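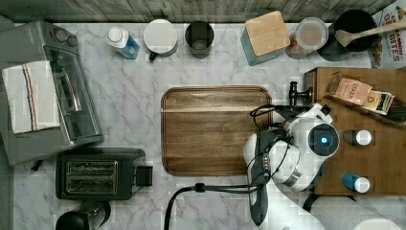

Bench, Saturday. Toaster oven, two-slot toaster, striped towel.

Hiếu Từ
Saturday

1/ Spent the morning pulling apart the matching logic in Tasano, the dating app that pairs people by their grocery receipts. Notes follow. I have no connection to the company apart from an account and a loyalty card.

2/ The pitch: you link a supermarket loyalty account, the app reads your purchase history, and you get matched on what you buy. No bio or prompts. Your profile is a list of 13 "staples" and a first name.

3/ Staples are picked by repeat rate. Quantity is ignored. Buy one jar of capers every fortnight and it outranks the slab of soft drink you bought for a party. Sensible choice.

4/ Each item then gets mapped to a category. There are 186 categories in the version I have. I got the list from the app's own settings export, which dumps the lot as a plain text file if you ask for your data.

5/ The category list is where it gets odd. Yoghurt has eleven entries. Bread has two: "bread" and "bread (other)". Fish sauce, soy sauce and Worcestershire are all under "brown liquids".

6/ So my top match and I share a strong affinity for brown liquids. Hers turned out to be gravy. We had a civil exchange of four messages.

7/ Scoring looks like plain set overlap with a rarity weight. Shared milk is worth next to nothing. Shared tinned lychees moved a match from page three to the top of the list. I tested this by toggling staples off one at a time and noting the order.

8/ You can hide up to 2 staples. I hid cat litter and the match list changed completely, so the weight on pet items must be large. Put it back. The cat is non-negotiable.

9/ Distance is handled badly. It uses the store where you shop most, not where you live. I do my big shop in Skelton after work, so the app thinks I'm a Skelton local and offers me people 40 minutes from my flat.

10/ Someone asked whether it's better than Stellorska. Different thing. Stellorska matched on the contents of a fridge photo, and you could game it by cleaning your fridge. Receipts are harder to fake unless you're willing to pay for the vegetables.

11/ People did pay for the vegetables, by the way. The forum has a long thread on "basket grooming". Consensus is that it takes six weeks of regular kale to shift a staple. One bloke reports getting kale into his list and then being matched with people who wanted to talk about kale.

12/ Privacy. The export shows item, store and time of purchase for every line. Mine ran to just over 2000 lines. The time of day isn't used in matching as far as I can tell, so I don't see why it's kept. I've written to support and had an automated reply with a coupon for hummus.

13/ The chat window has an "ask about an item" button. It inserts a question built from a template. I received "What do you like to do with your foil?" three times from three people. I now recognise the template on sight and answer it with "cover things".

14/ Battery use is fine. Notifications are not. It pings you at the shops: "A match also buys this!" while you're holding the item. You can switch it off under Settings > Aisle > Nudges, which took me a while to find.

15/ Correction to 4: the categories come down with the export but under a separate heading, so scroll past the receipts. Thanks to the two people who pointed that out.

16/ Re the question about small grocers – no, they're not supported. Half my cooking comes from Tô, the place near the station, and they write receipts by hand. According to Tasano I own no herbs and have never bought a noodle.

17/ That gap matters more than the scoring. Anyone who shops at markets or pays cash shows up as a person who lives on dishwashing tablets and batteries. My match list has a few of these. I suspect they eat very well.

18/ Will leave the account running through October and post the match counts with the pet weighting on and off. If support ever explains "brown liquids" I'll add it here.

61 replies · 94 reposts · 412 likes
Share this thread
Back to top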